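Plakbridge Guitar Circle
Minutes of the June meeting, back room, 7:30 p.m.

Present: the chair, the secretary (writing this), the newsletter editor, the loan officer and most of the regular players. Apologies were received from the bass section.

The minutes of the previous meeting were read and accepted, with one correction. The amplifier returned in May was the small combo and it still hums.
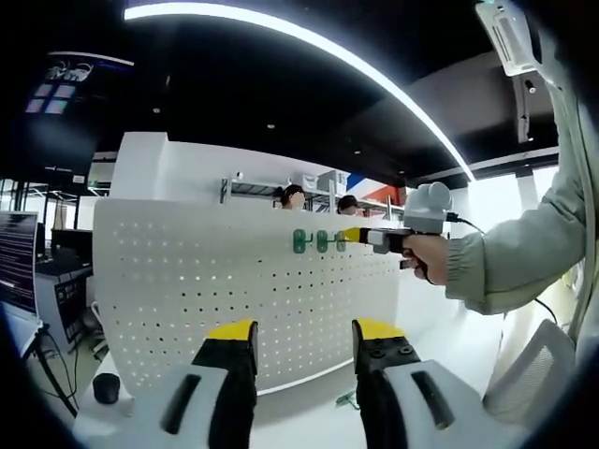
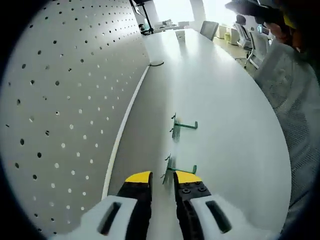 Pegboard and green hooks

LOAN INSTRUMENTS AND REPAIRS

1. The Steltow semi-hollow

The loan officer reported that the Steltow is back from the shop. The bill covered a fret level, a new nut and what the invoice calls "tonal optimization." The meeting asked what that was. The loan officer had asked the same thing at the counter and was told it involved the capacitors. Two members who had played the guitar before and after could hear no change. A third could, but he had also put on new strings. The secretary is to write to the shop and ask for that line to be explained or taken off. The fret work itself was agreed to be good, and the buzz at the twelfth fret is gone.

2. Pickup swap proposal

A member proposed fitting the club's two solid-bodies with a set of Zeltach humbuckers, which he described as clearer, warmer and more open than what is in there. It was pointed out that the maker's own leaflet uses those words in that order. The chair asked whether anyone had heard the pickups in a room, as opposed to in a video. One member had, at a store, through an amp costing several times what ours did.

There was a long discussion about routing. The present pickups are single coils, so the bodies would have to be cut. The proposer said this was a small job and would not hurt resale. Several members doubted both parts of that. The secretary notes that the last "small job" was the tremolo block, and that guitar was out of use until spring.

It was agreed to try one set in the spare body that is already routed, and to hold a blind listening test with the player behind the curtain and the same amp settings throughout. If listeners can't pick the new set out, the matter is dropped. The proposer accepted this, though he asked for it to be recorded that blind tests don't measure feel. So recorded.

3. Offer of an Adugna twelve-string

We have been offered an Adugna twelve-string for $989, case included. The seller says it is from the first run of 1,000. The label inside carries the number 526 and nothing else – no year and no signature. The loan officer could find no list of Adugna serial numbers from any source other than people selling Adugna guitars.

Apart from that it plays well enough. The action is high above the seventh fret and the bridge may be lifting slightly on the treble side, although members who looked at the same bridge came away with different opinions. The seller puts it down to the light. The loan officer would like to put a feeler gauge under it.

The motion to buy at the asking price did not pass. A second motion, to offer roughly two-thirds and ask for an inspection first, passed with 3 against. One of those against asked who was going to tune the thing.

4. Humidity packs

The editor has been putting packs in every case since winter and would like to keep doing so. Asked for evidence, she said nothing had cracked. The chair said nothing had cracked the year before either, when we used none. The packs are cheap, so they continue, and the loan officer will keep a gauge in the case of the dreadnought and write the readings down. We can look at this again when there are readings to look at.

5. Newsletter

The editor has been sent a review of a boutique overdrive pedal by a member who was given the pedal free. The review finds no faults. It will run with a line at the top saying how he came by it, and he will be asked to name at least one thing he would change. He suggested the color.

The piece on old wiring harnesses is held over again. Half of it is taken from forums and the writer can't say which half.

6. Any other business

The combo hums. Offers to look at it were made, as they were last time. The loan officer wants it gone from the cupboard, fixed or otherwise, by the next meeting.

Cables: please coil them. Four were found knotted together on Sunday, and one of those has a dead end.

The meeting closed at 9:20 p.m. Bring your own slide next time, as the club's glass one is missing.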